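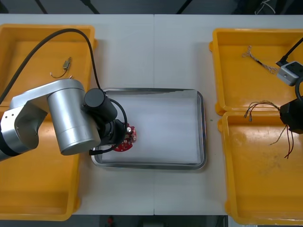

Que ninguém vai perder o lugar, foi o que a direção da Windanmont mandou dizer na reunião das sete da manhã, antes de alguém ter perguntado. Ouvi a frase repetida três vezes na mesma semana, sempre com as mesmas palavras, e foi aí que comecei a desconfiar.

Trabalhei onze anos na triagem de componentes em Bokerport. Éramos 29 na secção quando entrei. O trabalho é fácil de explicar e difícil de fazer depressa: placas para um lado, cabos para outro, e tudo o que deixa dúvidas fica à espera de quem saiba olhar. Agora há braços robóticos a pegar nas placas e a empresa chama-lhe projeto Imix. No folheto interno lê-se que o sistema «liberta as pessoas para tarefas de maior valor». Procurei no folheto quais eram essas tarefas e não encontrei nenhuma.

O que vejo mudar é outra coisa. Quem separava passou a vigiar. Fica-se de pé junto à mesa, à espera de que a máquina hesite, e quando hesita mete-se a mão, regista-se a paragem no ecrã e volta-se a esperar. Há colegas que gostam, e não lhes tiro razão, porque os pulsos agradecem. Mas a classificação salarial de quem vigia é mais baixa do que a de quem separa, e essa parte não foi à reunião das sete.

Também não me convencem os números. A Nugroho, que forneceu o equipamento, apresentou uma demonstração com 465 peças separadas num turno. Muito bem. Quantas vezes alguém interveio? Quem tinha preparado as caixas? Um fio enrolado noutro fio dá que fazer a qualquer par de mãos, e eu gostava de saber se esses maços entraram na conta ou se ficaram à parte, para os desgraçados do fim da linha.

Não peço que desliguem nada. Peço que a formação prometida, 60 horas por pessoa, aconteça dentro do horário. Até julho tinham sido dadas 20, todas depois do turno, e quem tem filhos para ir buscar faltou a metade. Peço também que os registos das paragens, que somos nós que preenchemos, nos sejam mostrados. Servem para afinar a máquina, dizem-nos. Servem igualmente para saber quanto do trabalho dela continua a ser nosso, e é essa conta que quero ver antes de se voltar a falar em reduzir a equipa da noite.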